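Chapter 4
The Kitchen Counter as a Workplace

Before you read this chapter, think of a job you know well. Write down the steps of one small task in this job, in the order a person does them. Keep the paper near you, you will need it again in Section 4.3.

In the first three chapters we looked at factories, where automation has a long history. Now we go to a smaller place, the central kitchen of a catering company. We will call on the same case through the whole chapter. The company is Brilex, and it prepares cold plates and lunch trays for offices and schools. Its project to bring two-armed robots to the tray counter has the name Menow.
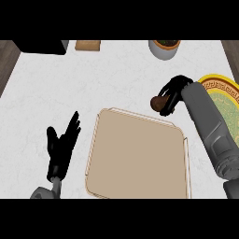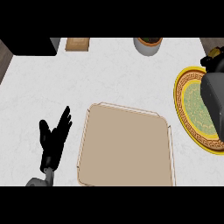
Figures 4.1 and 4.2. Computer-rendered views of a counter with two robot arms, a beige tray and a patterned plate. In Figure 4.1 the right hand holds a small round brown object; in Figure 4.2 the tray and the plate are empty.

The tray counter at Brilex had 12 workers on the morning shift when the project began. Each worker took food items from containers, put them on a plate or a tray, checked the look of the result and passed it on. The kitchen sent out 600 trays on a normal day. People who did not work there described this as simple work. The workers did not agree with them, and a large part of this chapter explains why they were right.

4.1 What is a task and what is a job?

In everyday speech we use these two words as if they were one. In the study of work we have to separate them. A task is one piece of work with a beginning and an end, for example "put one roll on the tray". A job is the whole collection of tasks that one person is paid to do, together with the responsibility for them.

A machine takes over tasks. It very seldom takes over a complete job. When the planners of Menow made their first list, they wrote only the movements of the hands: pick up, carry, put down. On this list the job looked short. Then they stood for one week beside the counter and wrote again. The second list included many things which are not movements of food:

noticing that a roll is too hard and taking another one
turning a plate so that the pattern faces the guest
telling the cook that the potatoes will be finished before the next pot is ready
showing a new colleague where to stand
wiping the counter without being asked

Some of these tasks appear in no job description. They were done every day, and they had been invisible to the office until someone asked about them.

4.2 Trying the work in simulation first

Brilex did not begin with machines in the kitchen. The supplier, Flillier, first built a model of the counter in a computer and let the two arms work there. A simulated arm can drop an item many times and no food is lost. It is also safe, for there is no person standing near it.

For the workers this stage had an advantage which was not planned. The supplier invited them to watch the simulation on a screen and to give comments. Several workers asked where a person would stand. Others asked who decides what to do when an item is picked up badly. The engineers had prepared good answers to questions of speed and force, but for these questions they had to go home and think.

A simulation also has limits, and the reader should keep them in mind. The surface in the computer stays clean unless the programmer makes it dirty. The room has no noise and no hurry. In the model there was no delivery driver who needs a signature at 7 in the morning. A result which is good in simulation tells us what may be possible, and it must still be tested in the place where people work.

4.3 Who wins time, and who uses it?

Take your paper from the beginning of the chapter. Mark each step that needs only movement. Mark in another way each step that needs a judgment.

In most cases the second group is larger than the student expected. When a machine takes the first group, the person keeps the second, and now does it more often in each hour. Workers at Brilex said that this can be more tiring, even if the arms and the back have less to carry. Researchers call this effect work intensification, and we will study how to measure it in Section 4.5.

Key terms in this chapter: task, job, invisible work, simulation, work intensification, handover point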